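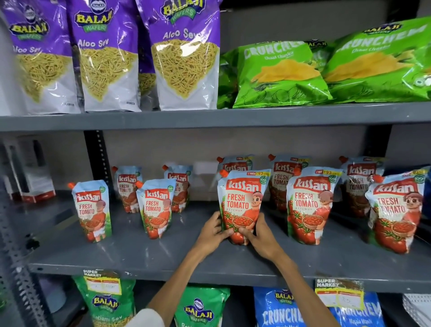

Snack and ketchup bay, middle shelf. Kissan pouch held upright with both hands.

SHELF ROBOT AISLE CHECK, WITH MY COMMENTS
Store: Suvarna, grocery side
Form 649
Date: August 11, 2021
Checked by: Kamala Pai
Copy to: Divya Bhat

Divya, I filled this one in as I walked and then typed it up over tea, so forgive the rambling! Anything marked FIX needs doing before the Winano goes back on its night rounds. WATCH means I'm happy for it to run but I'll look again in September.

PART A. FLOOR AND ROUTE

A1. Aisle clear of cartons, crates and step stools
OK. Best I've seen it. Whoever moved the rice sacks off the corner, thank you.

A2. Floor tape unbroken along the robot's path
FIX. The tape is peeling near bay 17, right where the trolleys turn. Please don't patch it with the brown packing tape again. The replacement roll is in the supply cupboard, second drawer.

A3. Charging spot free on all sides
OK. (There was a mop bucket. I moved it.)

A4. Aisle wide enough with the end display in place
WATCH. It passes, but only just, and if the biscuit people bring a bigger stand for the festival season we'll have to measure again.

PART B. SHELVES

B1. Uprights and shelf clips seated properly
OK. These are the Bomwood slotted uprights. I pushed down on every shelf in the aisle and wiggled the front corners. Nothing moved. Please do it by hand and don't just look, a half-seated clip looks perfectly fine from the front.

B2. Nothing hanging past the shelf edge
OK on the snack and ketchup bay, OK on the rest. Keep an eye on the big chip packets though, they're slippery and love to slide down on their faces.

B3. Soft packs standing and facing front
WATCH. My favorite topic, sorry. The ketchup pouches are the ones the scanner complains about most, and I do have sympathy, they slump if you breathe on them. Hold the pouch with both hands, one low on each side, set it down, and let go only when it stands by itself. One at the front right was leaning a bit. The rule says "upright, brand panel visible," so a slight lean passes, a pouch on its back doesn't.

B4. Spouts and caps not caught on the neighboring pack
OK. Orange caps on the top corner, so leave a little finger room between pouches. If you cram them in, the robot reads two as one and then I get a message at midnight saying we're short of ketchup.

B5. Odd boxes and strays taken off the shelf
FIX. There's a white box with red on it in the shadow at the left end of the ketchup shelf. Could be stock, could be somebody's leftover. Either give it a place or take it away.

PART C. LABELS AND PRICES

C1. Shelf-edge label in place
OK. Yellow and white SUPER MARKET labels, front edge of the ketchup shelf.

C2. Label readable by a person and by the scanner
FIX. The handwriting on those labels is very faint. I had my glasses on and still couldn't tell you what it said. Use the thick black marker, or better, print them.

C3. Offer strip on the pack agrees with the till
OK. The strip on the pouch shows ₹185 struck out and ₹93, and I ran one through the till myself to be sure. When the offer ends the strips all come off the same evening, please, before the night round.

PART D. THE ROBOT AND THE PEOPLE NEAR IT

D1. Stop button works
OK. Pressed it three times while it was rolling. It stopped each time. Always test it moving!

D2. Bumper strip intact
WATCH. The Flastex strip has a small nick on the left side. Still springy. Replacement is ₹3,000 and I've asked for one so it's here when we need it.

D3. No robot rounds while anyone is stocking the same aisle
OK, with a grumble. Everybody knows this rule and the sign-out sheet still had gaps. If your hands are in the shelf, the robot is parked. Write it on the sheet, both times, start and finish.

D4. Staff briefed
OK. Two new people on evenings, both did the walk-through with me and both pressed the stop button.

D5. Battery above 35 percent before the round starts
OK.

RESULT: Hold the night rounds until A2, B5 and C2 are done. Ring me when the tape is down and I'll come by and sign it off.

Kamala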